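Call for Participants: Two-Arm Gripper Comparison Study

Mota Laboratory for Applied Handling, Wedadholm
June 2020

The Mota Laboratory invites adults living in or near Wedadholm to take part in a paid study comparing two sets of robot grippers. Participants will operate a pair of robotic arms by hand controllers and carry out short tabletop tasks with everyday objects. No experience with robots is required. Applications from people who work with their hands, including kitchen, packing, sewing and repair staff, are especially welcome.

Purpose of the study

The laboratory currently uses the Botha two-fingered gripper on both arms of its tabletop station. A second model, the Stelis, has been proposed as a replacement. Bench measurements of grip force and opening speed were completed in April. Those measurements do not show how easily a new operator can pick up a small or slippery item, pass it from one arm to the other, or set it down without tipping what stands next to it. The present study is intended to answer those questions before a purchase is made.

What participants will do

Each participant attends 2 sessions on separate dates, one for each gripper. The order is assigned by the laboratory. A session lasts 100 minutes, including instruction, practice and a rest period. Participants sit beside the station, hold one controller in each hand and watch the table directly. During the second half of each session, the direct view is replaced by a screen showing the picture from the head camera.

There are 11 tasks in each session. They include picking up small items lying flat, moving bottles and boxes, and handling soft packages. Dropped objects and unfinished tasks are recorded as results and do not affect payment. After each session, participants complete a written form on comfort, effort and confidence in the grip.

Eligibility

Applicants must be 18 years of age or older and able to use both hands for the full session. Normal vision, with or without glasses or contact lenses, is required. Employees of the laboratory and of either gripper supplier may not take part. The study has places for 58 participants, and a waiting list will be kept once these are filled.

Payment and consent

Participants are paid at the end of each session. Travel within the Wedadholm transit area is reimbursed on presentation of a receipt. Arm movements, controller signals and camera recordings of the table are stored under a participant code. Participants may withdraw at any time and will be paid for any session they have started.

Health and safety

Only one participant will be admitted to the room at a time. Face coverings must be worn, and controllers are cleaned between sessions. The operator's seat is outside the reach of both arms, and a staff member remains at the stop switch throughout. Long hair must be tied back and loose jewelry removed before entering.

The station

Both arms work over one shared table, with a two-fingered gripper mounted at each wrist. Objects range in size from a bottle to a short pink piece small enough to be taken between the finger tips.
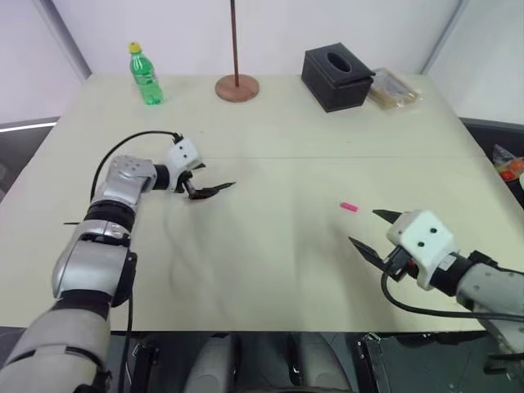 How to apply

Application forms are available at the laboratory's front desk and on the study page of the Mota website. Please state your age, your usual occupation, which hand you write with, and any times at which you cannot attend. Applications are considered in the order received. Applicants who are offered a place will receive the consent form and directions to the building by mail and should bring the signed form to the first session.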